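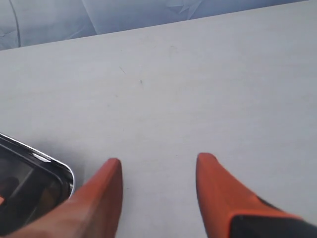 May, teleop bench, started 9.20

Second day on the pick-up task. Lorena driving in the morning, me after lunch, Rocío looking after the recordings. The target from the Josholm end is 200 demonstrations by hand before anybody trains anything. I said at the start that I thought the number was plucked from the air and I still think so. No one has shown me a curve. The Menum write-up used 1,000 for a task that looks easier than ours, and the Lucero people say 100 is plenty, and both of them got a video out of it.

Morning notes, from Lorena's sheet with my comments:

Approach is too fast on most of hers. She knows. The lag on the leader arm makes you want to overshoot and then pull back, and the pull-back ends up in the recording as if it were part of the task. If we train on this the policy will learn to overshoot and pull back. Rocío's view is that it averages out over enough runs. I don't see why it should, when all of us do it in the same direction.

Fingers open far too wide on the way in. We all do this as well. You're afraid of clipping the thing, so you go in with everything open and close late. Tried setting a half-open start position in Cado and it made the driving noticeably more pleasant, but then the early runs and the later runs don't match. Left it at half open for the afternoon, tagged the runs "half". Someone will have to decide.

Orange fingers are good for one thing, you can always find the tips in the wrist view. Depth is another matter. On a pale top with nothing much on it there is very little to judge height by, and I caught myself using a thin dark mark as a landmark. Worth thinking about. If I'm steering by a mark like that then the network may well be too, and the first time somebody wipes down or swaps the table we'll find out. Lorena thinks I'm being gloomy. I'd like ten minutes with a different surface before we commit to the full set – even a sheet of brown paper taped down.

Same worry about the blue backdrop. It creases differently each time it gets moved. Either pin it properly and leave it alone, or move it on purpose between runs. Having it drift a bit by accident is the worst of both.

12.40, hand guiding

Tried kinaesthetic teaching for comparison: arm in float, hold it at the wrist, walk it through. Much smoother paths, and a complete beginner could do it. The trouble is your own hand and sleeve turn up in any camera that can see the arm from outside, and for the wrist camera it depends how you hold it. I also can't feel what the fingers are doing from up there, so the closing is still done by button, and the button comes late. Two people might do it, one to move and one to close. We had a go and bickered.

Gravity compensation is off by a little with these fingers fitted. Arm sinks if you let go. Payload figure in the config is still the one for the old set, I think. Rocío to check before we blame the controller.

Afternoon, me driving

Better after the first few, then worse once I got tired. I'd put a limit on session length. My late runs have a hesitation just before the grasp that wasn't there at the start, and I could see it plainly in the joint plots. Are they bad demonstrations? They finish the task. By the rule we wrote down they count as successes, and that tells you something about the rule.

Also had the wrist view go soft near the base of the fingers. Focus is set for the tips, so I suppose that's correct, but I spent a while cleaning the lens before working it out.

Shiny rims are a nuisance. Chrome edge and dark glossy face near the work, and the highlights shift as the wrist turns. For a person driving it's merely distracting. For the depth estimate I expect holes. Haven't looked yet.

On the replay test: took one of Lorena's cleaner runs and played it straight back open loop. It went to the right place. Rocío was pleased, and I was less so. Playing back a recording with nothing moved proves that the encoders work. Nudge the target by 2 cm and try again, then we can talk. Did the nudge once at the end of the day and it closed on air, as you'd expect.

For next session:

Pin the backdrop or decide to move it. Write down which.
Payload figure (Rocío).
Brown paper, a short batch, same driver throughout.
Agree what counts as a success. Proposal: no pull-back, no pause longer than a second before closing.
Decide on full or half open start. I vote half.
Lorena wants the leader arm moved closer to the edge of the desk, her elbow was hurting. Fine by me.
Ask Josholm, politely, where the 200 came from.

Powered down 17.15. Recordings copied, not yet sorted. Folder has some of my practice runs mixed in at the start, don't use those.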